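3 试食与感官评价

3.1 样品与配方

本节交代冷冻甜品样品的制备。基础配方沿用前期工作,即以冷冻香蕉泥和白芸豆泥为主体,不加奶油,不加蔗糖,甜味靠椰枣糊。四个配方:A 为商业香草冰淇淋对照;B 为香蕉加可可粉;C 为香蕉、白芸豆加可可粉;D 在 C 的基础上再加菊粉。可可粉均为 Obura 的碱化可可粉,同一批次。香蕉购自 Jusby 农贸市场,熟度以表皮出现褐斑为准,去皮切片,冷冻过夜。白芸豆隔夜浸泡,煮至可用手指捻碎,沥干,放凉后再打。没有放凉就打的那一批质地发粘,已弃用,数据不计。

打浆用家用破壁机,中速,停机刮壁两次。装盒,压平表面,盖膜,入冰柜。试食前移至冷藏室回温,时间各配方一致。回温不足时 C、D 偏硬,勺子挖不动,这一点后面讨论里还要提。

关于椰枣糊:用量按预试验定,三档里取中间一档。低档苦味太重,高档有明显的果脯味,盖住可可。预试验只有七人参加,都是实验室的人,不算正式数据。 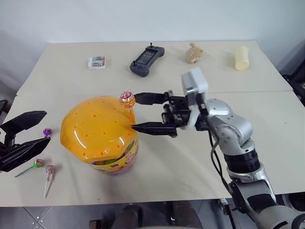

3.2 受试者

招募在 Lullstead 社区中心和 Curport 两处进行,张贴告示加现场报名。纳入标准:成年,对乳、豆、香蕉无过敏,近期无口腔手术,能读懂评分表。排除:孕期,糖尿病用药者,当日感冒鼻塞者。共收回有效问卷 113 份。未完成全部四个样品的问卷一律剔除,不做插补。

年龄分布偏大,Lullstead 的参与者多为退休人员,Curport 则以学生和年轻家长为主。两处样本在甜食食用频率上有差别,分析时作为协变量放入模型。性别未见明显影响,下文不再分列。

受试者事先知道自己在吃“冷冻甜品”,不知道其中有豆。过敏原信息在知情同意书里以清单形式给出,芸豆与其它若干食材并列,这样做既满足告知要求,又不至于提示配方。伦理材料由 Akinyi Koech 整理,签字原件存档。

3.3 程序

每人四份样品,每份一小杯,三位随机数编号,呈现顺序按拉丁方平衡。样品之间用常温清水漱口,配无盐苏打饼干。评分项目:外观、香气、甜度、顺滑度、余味、总体喜好。九点量表,一为极不喜欢,九为极喜欢。最后加一道开放题,问“您会不会在家里常备这种甜品,为什么”。

样品间隔没有严格计时,由受试者自己控制节奏,多数人很快就吃完了。个别人会回头再尝前面的样品,评分表上注明“复尝”,以首次评分为准。

现场照明用日光管,没有用红光遮蔽颜色。C 和 D 颜色几乎一样,B 略深,A 是白的,所以对照根本藏不住。这是设计上的缺陷,先写在这里。后续试验拟改用巧克力口味的商业产品作对照。

健康晕轮的部分另行处理。一半受试者在评分结束后看到营养标签,再对总体喜好打一次分;另一半看到的是空白卡片。标签只列能量、糖、脂肪、膳食纤维四项,不写任何宣传语。分组按编号奇偶,现场人员不参与分配。 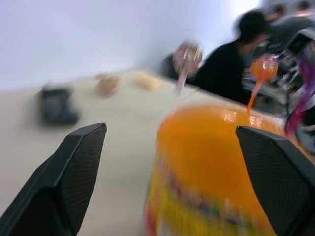 3.4 结果

总体喜好方面,A 最高,C 次之,B 与 D 接近。C 与 A 的差距比预期小。B 的问题在冰晶,开放题里“有渣”“像冻果泥”反复出现。加了白芸豆之后顺滑度明显上升,这和前期流变测定的结果方向一致,豆泥中的淀粉和蛋白应该起了稳定作用。D 再加菊粉,顺滑度没有继续上升,余味反而变差,有人写“嘴里发黏”。

甜度一项,三个实验配方都低于对照。不过“甜度偏低”并不都是负面评价,Lullstead 组中不少人写“不腻”“刚好”。Curport 组要求更甜的人多。两处差异在控制甜食频率后减弱,但没有消失。

看过营养标签之后,A 的喜好评分下降,C 和 D 上升,B 基本不变。空白卡片组前后两次评分稳定,可以排除单纯的重复评分效应。值得注意的是 D 上升的幅度大于 C,而 D 在盲评中并不占优,标签上的膳食纤维一栏可能是主要原因。这一解释目前只有开放题的文字作支持,没有单独检验。

开放题编码由两人独立完成,Imani Sang 负责核对不一致处。编码手册在附录。总计提取有效语句 209 条,归入口感、甜度、健康、价格、家人接受度几类,一条语句可以归入多类。“健康”类里最常见的说法是“没有负罪感”,“家人接受度”类里则是“孩子会不会吃”。价格类意外地少,大概是没有告知售价的缘故。

图 1 甜食包装。
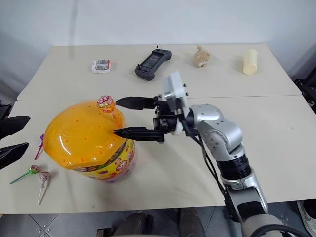

3.5 讨论

豆泥替代奶油在口感上可行,前提是水分控制得住。本批 C 的回温时间与 A 相同,对 C 其实不公平,C 的最佳食用温度要略高一点。若按各自最佳温度呈样,差距可能还会缩小,不过那样又引入了温度这个变量,两难。至于“健康甜品”能不能长期替代普通甜食,本研究回答不了,一次试食而已。家里的甜食环境也没有测。像图 1 那种大罐糖果,橙黄色圆顶盖上一排排小孔,标签花花绿绿,还有一支棒棒糖就搁在盖子边沿,同一盒放在冰柜深处、要先回温才挖得动的香蕉豆泥相比,取用的难易完全不是一回事。已有的摆放距离研究大多针对零食碗和自助餐台,冷冻甜品很少涉及。下一步打算在家庭中做,记录取用次数,不只问喜欢不喜欢。

另一点是命名。开放题里有人得知含豆后表示“早知道就不吃了”,评分却并不低。名称中要不要出现“豆”字,目前的数据给不出建议。可考虑的做法是同一配方配不同名称,比较首次选择率。试食点的工作人员也提到,介绍样品时语气稍有不同,受试者的反应就不一样,所以下次介绍词要录音播放,不能靠人念。

可可粉的作用可能被低估。去掉可可的配方在预试验阶段就因香蕉味过重被放弃,没有进入正式试食,所以现在说不清喜好评分里有多少是可可的贡献。碱化可可中多酚损失较大,若要在标签上谈抗氧化,应换天然可可,但天然可可偏酸,和香蕉放在一起味道发尖,椰枣糊的用量也得跟着重新调。

3.6 局限

样本来自两处社区,均为自愿报名,对健康饮食感兴趣的人可能偏多。对照颜色不匹配,前文己述。香蕉熟度靠目测,没有测糖度,不同盒之间甜度会有波动,其中 20 盒留样做了复测,结果见附录表格,波动在可接受范围内但不算小。没有测食后血糖和饱腹感,所以本文只谈喜好,不谈代谢。菊粉摄入后的肠胃反应也没有随访,有两位受试者事后主动来电说腹胀,无法判断与样品是否有关,照录。

储存期的数据还在做。目前看到 C 放久了表面会起霜,搅拌后恢复得不错,B 则恢复不了。详细的的结果另文报告。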